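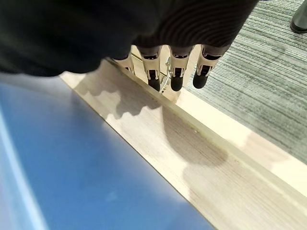

Comparing a Four-Finger Hand and a Two-Jaw Gripper on Office Cabinet Tasks
Zudavano lab notes, updated June

These are the steps we use when we have two end effectors and need to decide which one goes on the arm for a job. The job in this write-up is opening a cabinet door, taking out a ring binder and closing the door again. The candidates were the Flondent four-finger hand and the Horport parallel gripper. You can use the same steps for any pair that fits your wrist flange.

Before you start

You need the arm, both end effectors, the adapter plate for each, and a wrist camera with its cable long enough to let the last joint turn all the way. Leave the controller on the same firmware for the whole comparison. We updated ours halfway through the first round and had to throw that round out.

Pick real furniture. A test door screwed to a bench swings too easily and has no neighbors to bump into.

Step 1. Set the payload

Weigh each end effector with its adapter and enter the value in the tool menu. The hand came to 2,972 grams and the gripper to 2,695. Our limit at the wrist is 3,000 grams plus the object, so the hand leaves very little room before the controller starts to warn. Save each one as its own tool profile. Don't edit one profile back and forth.

Step 2. Aim the wrist camera

Mount the camera so the fingertips stay in view at every grip width. With the hand, the back of the palm takes up a lot of the picture, and fingers on the far side can hide behind it. Tilt the camera a few degrees toward the tips and check again with the fingers fully curled. Redo the hand-eye calibration after every tilt, even a small one.

Check the light too. Direct sun on pale wood gives hard bright patches, and finger shadows on the same surface can fool the edge finder. Lower the exposure until the wood grain shows.

Step 3. Teach the approach

Jog the arm to a start pose with the whole door swing in view of the head camera. Mark the base position on the floor with tape. Then teach three points: start, contact and clear. 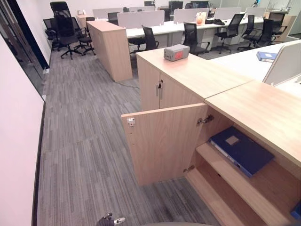

Cabinet with the left door open and the binder on the upper shelf, from the head camera.

Keep the clear point outside the arc of the door. If the wrist stops inside the arc, the door hits it on the way back and the run is spoiled.

Step 4. Run the trials

Do 10 runs per end effector, all from the same start pose. Put the binder back at the same tilt each time. Log the grip width, the motor current and whether the binder slipped. If you stop a run by hand, log it as a failure.

Step 5. Compare

Look at the slips first and cycle time second. In our runs the gripper was faster on the door edge and needed less setup. The hand held the binder better once it had it, but it took longer to close and we had to retune the thumb twice. We kept the gripper for doors and moved the hand to the Zürcher arm, where the payload limit is higher.

Common problems

Gripper slides off the door edge: lower the closing speed before you raise the force.

Hand reports contact too early: zero the fingertip sensors with the fingers open and clear of everything.

Tool profile resets after power-off: save it to the controller as well as to the pendant.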